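Ticket: napkin rolls coming undone, navy 2-ply
Opened by: Hanyu Hou
Site: Orell, back prep table
Assigned: Guilan Jiang
Status: open, waiting on napkins
Opened March 1, 2023

Hanyu Hou
Rolls for the Rønning lunch keep opening up. Fold is the pocket one from the sheet, cutlery goes in handle first, fork left, spoon right. They look ok on the table, then you lift one and the pocket slides and everything drops out the bottom. Need 200 of these. Have 60 I'd trust.

Table as it is now plus a close one of the fold.

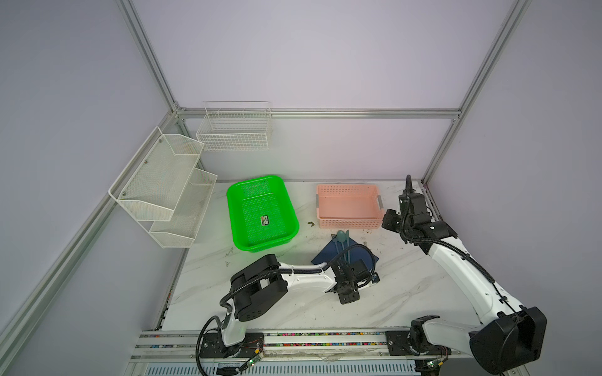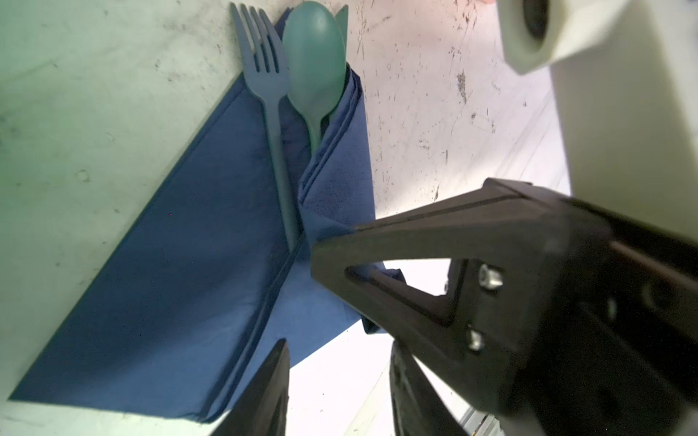 Already tried:
- folding tighter. Worse, paper splits at the crease
- pocket deeper by a finger width. Bit better, but then the spoon bowl sits too low
- paper band round the middle. Works but we have 12 bands left, so no

Guilan Jiang
Which napkins? The old navy ones or the Cirwood case that came in January?

Hanyu Hou
Cirwood. Old ones are gone, used the last pack yesterday

Guilan Jiang
ok that's probaly it. Cirwood sheet is smaller than what the fold was written for, so the back flap doesn't reach far enough under to hold. Elżbieta had the same thing with the white ones. Try this:
1. open napkin all the way, point toward you
2. bring the point up PAST the center, not to it
3. cutlery on, then sides in, left one first
4. tuck the last flap under the roll, press with flat hand, count to five
Do ten and stack them, leave them till after break, then lift.

Elżbieta Krajewska
Mine was the white ones yes. Past the center fixed most of it. Also don't stack high, they push each other open. One layer in the basket and then a sheet of paper and then the next layer.

Hanyu Hou
Did ten. Eight held, two went. The two that went were both ones where I put the knife in last - it catches on the fold and pulls it up. Knife first now, spoon over it.

Which basket are we using for finished? Somebody put finished in pink and somebody else put loose forks in pink. I had to take it all out again

Guilan Jiang
Green = finished. Pink = anything not rolled yet. Will put it on the door.

Hanyu Hou
ok. Other thing, same table. Top needs a proper clean before we do more, there's dark marks and little specks on it and scratches too. Navy hides it, white napkins won't. Wiped a corner with plain water, didn't shift. Is there a spray that's ok for that top

Åsmund Isaksson
Use the Elham one under the sink, not the blue bottle. Blue bottle leaves a film and then paper sticks. Scratches are scratches, not getting those out. Dry it fully before any paper goes down.

Hanyu Hou
Will do it at end of shift

Guilan Jiang
Asked Hjørdis re: bigger napkins. Leaving this open untill she answers. Keep going with knife first.

Hjørdis Lindqvist
Bigger size only comes by the case, 4,000. Can get one here before the white order but not before Rønning. Finish Rønning with what you have. Send me the sheet measurement, flat, both sides, so I don't order the same thing again.

Hanyu Hou
measuring after break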